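Last updated: September 17, 2019

Two hundred folds and a pass mark

I have marked student engineering projects at Bristmont for long enough to be wary of any that arrive with a poster. The laundry project arrived with a poster. It had an arrow going from left to right, starting at a heap of clothes and ending at a neat square, and somewhere along the arrow was the word "learning", in bold. I asked who was doing the learning and got a laugh, which I suppose was fair, but I meant the question.

The project is called Camacho, after a dog I think, and it is run by Kiros Ambaye in the second-year robotics module. Four students work on it. They fold clothes with grippers held in their hands, the fingers opening and closing as they squeeze, and a camera on the gripper records what the gripper sees. The recordings go into a pile. At some point the pile is meant to be big enough for an arm in the lab to be trained on it, and the arm is meant to fold a jumper without anybody helping. The target for the module was 200 recordings of complete folds, and the students have to write up how they got there.

I am in favour of students making things. I would sooner see a bad table lamp than a good essay on table lamps. So my first objection is going to sound odd: I don't think these students are making anything. They are doing housework with awkward tools on and calling it engineering, and we are giving them credits for it.

Ambaye's answer is that collecting is the work. The arm is only as good as what goes into it, he says, and a student who has had to fold the same garment over and over while thinking about what the camera can see knows something about the problem that you can't get from a textbook. I have some sympathy with that. I learned more about concrete from mixing it than from reading about it. But I mixed it, and then there was a slab, and the slab either cracked or it didn't. What the laundry students have at the end of an afternoon is files. Whether those files are any use is a matter for somebody else, later, with a larger computer.

This bothers me more than the housework. A project ought to be able to fail in front of the people who did it. The old bridge competition was crude, and we all got tired of the balsa, but a bridge that went down under load went down while its makers stood there. They knew by lunchtime. If a laundry student pinches the cloth too near the seam every time, or always starts with the left sleeve out of habit, when do they find out? On the present timetable they don't. The training run is down for January, and by then the marks are in.

I put this to Percy Valderrama, who looks after the workshop and has lent the project bench space, and he thought I was being hard on them. He pointed out that the students check one another's recordings and throw out the bad ones. True, and I have read the sheet they use. It asks whether the whole garment is in view at the start. It asks whether the gripper lost hold of the cloth. It asks whether the finished fold is "acceptable", and there the sheet stops being of any help, as acceptable to whom is left to the person with the pen. A shop has one idea of a folded sweatshirt and my sister has another. I fold mine by dropping them over a chair.

What the sheet doesn't ask is whether a fold that went wrong and was put right should be kept. Two of the students told me they bin those. The other two keep them. They hadn't discussed it. I would have thought it was the most interesting decision in the whole business. Surely a machine that has only ever watched things go smoothly is going to be lost the first time a cuff turns under? I may be wrong about that, I build drains, but I would like to have seen a paragraph on it in the write-up, and there wasn't one. There was a paragraph on file naming.

Then there is the matter of where it's done. In the first weeks everything was folded on the same bench under the same lights, and Ambaye, to his credit, saw that this was no good and sent the grippers home with people. So now the folding goes on in bedrooms and shared kitchens, on whatever surface is clear. I gather the thinking is that a machine brought up on one clean bench will only ever be able to work at one clean bench. Fine. I believe it. It is the best idea in the project, and I noticed that the students were a little embarrassed by it. They apologised for the state of their rooms. One of them had asked if she could put a plain sheet up behind the table to make things look more professional, and was told no, and I was glad.

But follow that thought a bit further and it starts to pinch. If ordinary rooms matter, how many ordinary rooms are enough? A few student bedrooms in Gemirness, rented from the same sort of landlord and filled with the same sort of things by people of the same age, strike me as a thin slice of the world's laundry. No one in the group is folding a fitted sheet. No one is folding a school skirt with the pleats gone, or a duvet cover, or anything belonging to a baby. They are folding what they own, and what they own is tops. I asked about trousers and was told trousers were "phase two". I have been around student projects for a good while and I have yet to meet phase two.

The competition side makes matters worse. There is an event in the spring, the Gokov, at which college teams put up a machine to fold garments against the clock, and Bristmont would like to enter. Once there is a trophy, the project bends towards it. The garment list for the Gokov is published beforehand. You can guess what is on it and you can guess what the students have begun to concentrate on. They were quite open about this. One said there was no point folding things that wouldn't come up. He sounded exactly like a pupil asking whether something will be in the exam, and I couldn't blame him, since we are the ones who taught him to ask.

I should be fair about the physical side of it, as I had a go. I sat down with a gripper in each hand and tried to fold a T-shirt, and it was a humbling ten minutes. Your fingers know a great deal about cloth that they have never mentioned to you. You feel when you have two layers and when you have one. You feel the hem. With the grippers you feel a handle. I picked up the tablecloth along with the shirt, twice, and then I picked up the tablecloth without the shirt. Sleeves are the worst of it. A sleeve will lie wherever it was dropped and has to be found and taken by the end, and the end is the part you can least easily get hold of. The student who was watching me said, kindly, that everyone goes for the middle at first.

That remark has stayed with me, and it is the strongest argument I have heard for the project. She had watched enough people get it wrong to know how they get it wrong. She knew that dark cloth was harder for her to judge than light, that a stiff hem behaves and a soft one doesn't, that it pays to spread the body out properly before you touch the arms. None of this was in the report. The report said that garments were "manipulated in a consistent manner". I would swap the whole of the methods section for what she told me while I was dropping a T-shirt on the floor.

So my complaint, boiled down, is with what we ask for. We ask for a number of recordings, and we get them. The students are not lazy and they hit the number early. If we asked each of them to write down, every time, what went wrong and what they changed, we would get fewer recordings and I think they would come out knowing more. Ambaye says the arm needs the number. Perhaps it does. The arm isn't enrolled on the module.

I would also like to see a small training run brought forward, however poor, so that they can watch it make a mess of somebody's shirt and go back to their rooms with that in mind. Valderrama says the lab arm is booked solid until the new year. In that case unbook something. A team that spends a term feeding a machine and never sees it move is being asked to take a lot on trust, and I don't think trust is what we should be training into engineers at that age.

Will the thing ever fold laundry? I have no idea, and I distrust anyone at an open evening who says they have. I have been promised a machine for my ironing since I was a boy. What I can say is that I went in ready to fail the project and came away having passed it, on the strength of a conversation that wasn't part of the assessment. I have written to the module board suggesting that it should be. They have acknowledged the letter.

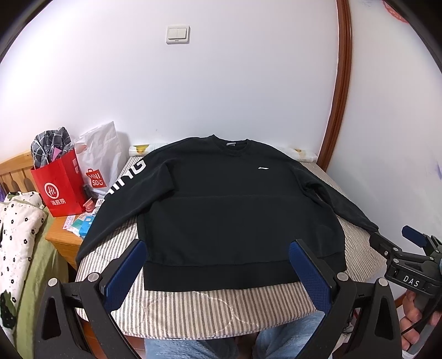 Gripper at the cuff: a black sweatshirt laid out on a striped tablecloth.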